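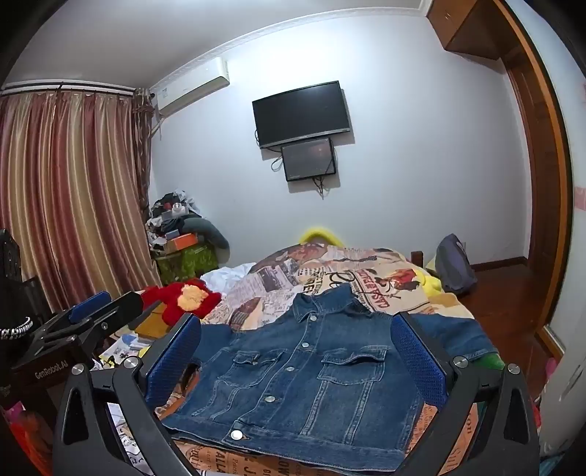 A blue denim jacket laid out on a printed blanket.

Nokent clothing collection opens for the summer

2025-05-17

The Nokent neighborhood center has started to collect used denim and other strong clothes for its summer exchange. Residents can bring jackets, jeans and skirts to the Triệu Street entrance until the end of July.

The organizers ask that every piece is washed and fully dry, and that the pockets are empty. Jackets should be buttoned up and laid flat with the front side up, then folded with the sleeves to the back. Small damages are accepted. A missing button or an open seam can be repaired in the sewing room, which has received 400 metal buttons from the repair shop Grirex.

Last year the exchange received 1,423 pieces, and 200 of them were denim jackets. Most of these found a new owner on the first morning, so this year the jackets will be put out in two parts, one in the morning and one after lunch.

Shoes, bed sheets and blankets can not be taken this time, as the storage room is small. Families who want to give more than two bags are asked to call the center before they come. Entrance to the exchange is free, and it is not necessary to bring clothes in order to take some home.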